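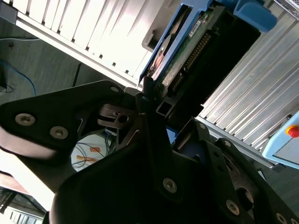 Friday, and I got to Nigatu just after lunch with my sandwiches, the soldering stuff and a bag of screws from Ranetti that I'd paid far too much for. Endale had already bagged the good bench (two Merons in one workshop, so it's surnames only now) and the kettle was on, so I can't complain.

The plan was to get Dredateo taking drives out of old computers without me hovering over the stop button all day. We've been at it since the start of May and I've rewritten the grip routine so often that I've lost track of which version does what. Today's is number 114, if the file name is to be believed, which I doubt!

Anyway, the caddies. They've got a plastic latch handle, lovely for human thumbs and a complete pig for flat metal fingers. Come in too steep and you're pushing on the latch, come in too shallow and you're scraping along the rail. I spent nearly 2 hours on the angle alone and wrote every change down in the orange notebook, because last week I didn't and had to do the whole lot again.

Lunch was at three. Endale thinks I should stop fiddling with the wrist and pad the fingertips with rubber, and I said I'd think about it, meaning no, but I did order some on the way home. 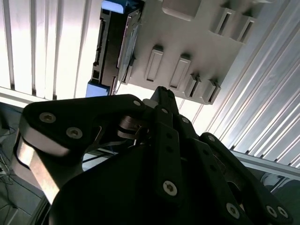 And then there's the matter of the screws. Every plate on that gripper is held with little silver ones and they work themselves loose, always the one you can't reach without taking two others out first. I've got thread lock now. I did 14 of them before my wrists gave up, and the rest can wait for a day when I've had more sleep. The side-to-side wobble does feel better already, though I may be kidding myself.

I also want to try slowing the last bit of the approach. It's at 300 in Miseren's settings (300 what, the manual doesn't say) and it always feels as if it's in a hurry just when it should be creeping. Must ask on the forum. 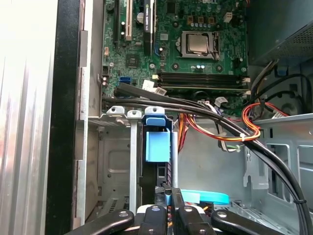 Endale reckoned we ought to forget about drives for a bit and teach it to leave cables alone first, seeing as one snagged power lead would put us back a week. Fair point, I suppose. I grumbled and then wrote it at the top of tomorrow's page, under "buy milk".

Home by eight, beans on toast, hands still smelling of thread lock.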